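Home Organizing for Small Spaces
Week 4 notes: Sorting before storing
Gridurby Evening Classes, handout updated 27/06/2025

Hi all! These are my notes from class, cleaned up a bit, plus the stuff I skipped when we ran over. If you missed week 3 (measuring your closets), get that handout first, it'll make the homework a lot easier.

So, the big idea for tonight. Sort first, buy containers second. I know, I know, the containers are the fun part. I once came home from the Nakpan outlet with a whole trunk full of lidded boxes and not one of them fit the shelf I had in mind. They lived in my hallway until June.

Pick one category, and I mean a small one. "The kitchen" is too big. "Things I bake with" is fine. Get all of it out onto one surface where you can see it, even the bits that live in other rooms (especially those!). Then make your piles: keep here, keep somewhere else, let go. If you can't decide on something in a few seconds, set it aside and keep moving. You'll be quicker once the easy stuff is gone.

Open bins are great for this stage. No lids, nothing fancy, you just want to be able to toss things in and change your mind.

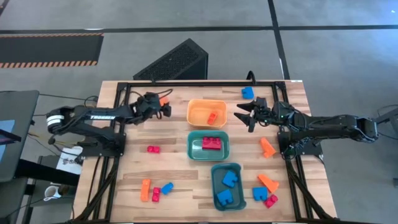

One comment on the class page was that three bins never works with kids' stuff, you need a fourth for pieces that belong to a set you haven't found yet, or they all end up in "keep" forever. I like that a lot and I'm stealing it. Give the fourth bin a deadline, though. Mine is 14 days, and then whatever's in there gets sorted like everything else.

Labels next. Please don't label until you've lived with the setup for a while. Masking tape and a marker will do for now. I label by what I'd call the thing when I'm yelling down the stairs for it, so my box says "plug stuff" and everybody in my house finds it.

Where things go: the stuff you use every day belongs between your hips and your eyes. Heavy things low, light things high. Holiday decorations can go anywhere annoying. The Onum shelf units I passed around in class come with pegs you can move, so leave those loose until you know your heights.

Budget question from last time. You can do a whole closet for under 100 dollars, and shoeboxes are free. I'd hold off on the Donia drawer system until the end of the course, it's lovely but you can't return cut pieces.

Homework
One category, one surface, start to finish.
Write down what you let go of (a rough list is fine).
Bring one container you already own and hate.

Next time: paper, mail and the drawer with the batteries in it.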